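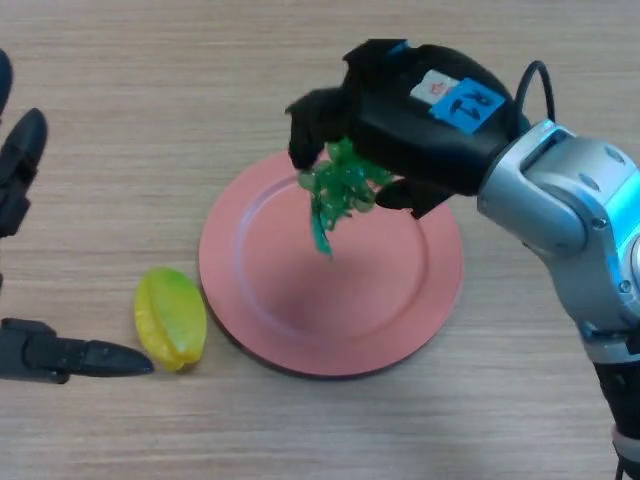 What does the Clillance bench package need at our end before delivery?
A level table, one earthed socket within reach of the controller, and a clear floor area for the operator's chair. Mounting hardware is supplied.

Clillance bench package, two-arm
Supplied by Tonidberg, Darnitz

Intended use: pick-and-place trials with light objects such as model fruit, plates and small boxes. Not for use with food intended for eating.

Package contents
Two arms with grippers
Controller and power lead
Table clamps and cable ties
Set of 100 practice objects, assorted
Printed set-up guide

Order codes
Inthanon 222: standard grippers, fixed stand
Inthanon 267: standard grippers, height-adjustable stand

Both versions use the same controller and spare parts. The stand can be changed later, but the arms must be removed and realigned, and this work is charged separately.

Budgeting
Prices are given by written quotation, valid from April 22, 2025. A quotation covers the equipment, delivery and one day of set-up. It does not cover the table, electrical work or operator training. Allow for replacement finger pads in the yearly running costs. They wear faster on ridged or sticky objects and are sold in packs of 5.

Planning
Sites ordering more than one package should send a room plan with the order. Leave enough space between tables for each arm to reach its full extent without meeting its neighbour.

Quotations and orders: Sorin Ristić
Site surveys and set-up dates: Borislav Nedeljković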